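Trallidar table top, oil it or leave it?

tablemouse37
Finally got the Trallidar table up the stairs and I'm already fretting about the top. It's pale and feels kind of bare. My sister says oil it right away, the leaflet says wipe with a damp cloth and that's all. We eat at it every day and I have a kid who loves grape juice!

Akolgo_Dan
Oil. Two thin coats, then once every February when you're stuck inside anyway. I've done mine for 4 years.

porchlight113
Disagree with Dan, sorry. Oil turned my old Vavetti desk yellow and I never liked it again. If you bought it pale, you probably want it pale.

Akolgo_Dan
Yellow is the oil you picked, not oil in general. Get one made for light wood.

porchlight113
I did! It said so on the can, in big letters.

tablemouse37
OK, now I'm more confused than before. Does anybody have one they just left alone?

Me, I have the same top and I've never put a thing on it. Damp cloth, dry cloth, coasters if my mother is visiting. Grain on mine, two spots: 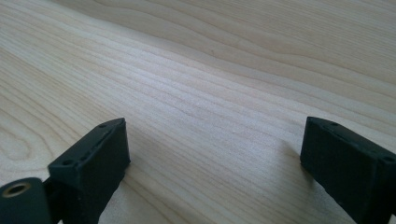
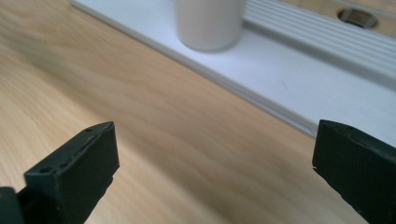 Ebise Woldegiorgis

tablemouse37
Oh, I love those wavy lines. Pretty sure I'm leaving mine alone too, at least through the summer.

Akolgo_Dan
Nice grain, I'll give you that. I'd still oil it. Try the underside first and see what color you get.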